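How Does a Robot Learn to Pick Up a Pencil Case?
Pomare Learning Pages — Computers and Machines

A robot arm is made of motors, metal and wire. By itself it does not know what a pen is or where the edge of a desk might be. The part that decides what to do is called software. Software is a set of instructions that a computer follows.

For many years, people wrote every one of those instructions by hand. This works well when each job is exactly the same. It works poorly on a desk, where a pen may point in any direction.

At Linov, the software learns from people instead. A person holds one gripper in each hand and does a small task, such as handling a pouch or a pen. One complete try is called a demonstration.

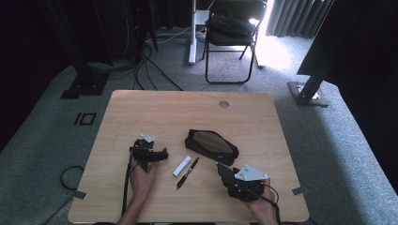 The learning program, named Prorum, has three jobs. The first is perception, which means working out what is in front of the robot. The second is planning, or choosing where each gripper should go next. The third is control. Control turns the plan into many tiny movements and corrects them along the way.

Prorum needs a great deal of practice material. Its desk collection holds 3,166 demonstrations, and 700 of them are set aside as a test. The program never studies those. If it does well on them, the engineers know that it has learned something general — it has not simply memorized the answers.

Mistakes are useful too. A dropped pen is given a label, so that the program can tell a good try from a poor one. Jingyi Yao checks the labels before each new round of learning begins.

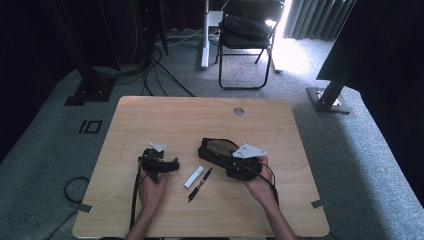
Baoshan Tang adds that young readers often ask whether the robot understands what a pen is for. It does not, Tang says. The software finds patterns in pictures and movements, and it has never wanted to write a letter.

Words to Know
Demonstration: one complete try at a task, done by a person.
Perception: using pictures and other signals to find out what is nearby.
Control: steering each movement and correcting it.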